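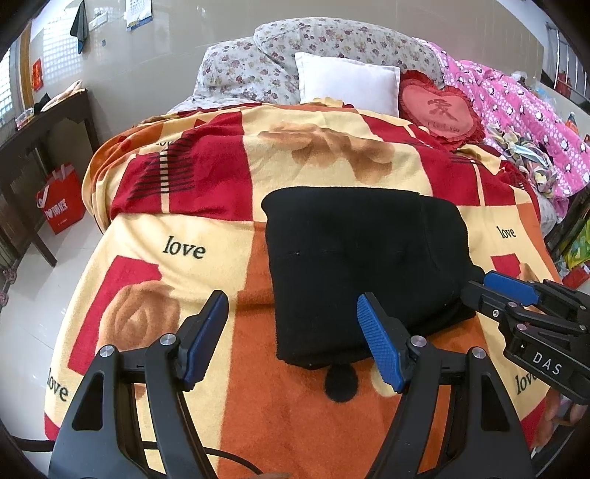
Two hand-held grippers and a folded black knit garment on a bed.

The Orero is a hand-held two-finger gripper built in home and shared workshops. It was designed by Graça Barros at the Pinheiro workshop, where the first working pair was completed in May. The drawings were later revised by Lionel Bickerstaff and released to members on Saturday, December 7, 2019.

Construction

The published build, known as Lullala, uses 16 screws for each gripper and can be put together with ordinary hand tools. Each finger is carried on a pair of links, so that its pad stays upright as the grip closes. Bickerstaff's revision widened the opening by 11 mm - a change requested by builders who worked mainly with thick clothing.

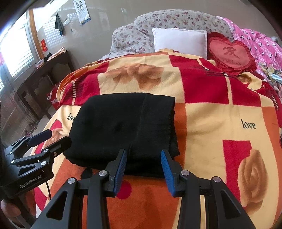
Soft goods are the usual test for a new Orero build. The workshop's guidance recommends knitwear, which shows quickly whether both pads meet the cloth evenly. A folded garment with a wide ribbed band down one part and a smoother face beside it offers two surfaces in one piece. Builders are advised to make 500 closing movements before adjusting the links.

Variants

A narrower version, the Kosorthorpe, has fingers 4 mm slimmer and is intended for socks and small towels. Its parts cannot be exchanged with those of the standard build, apart from the pads.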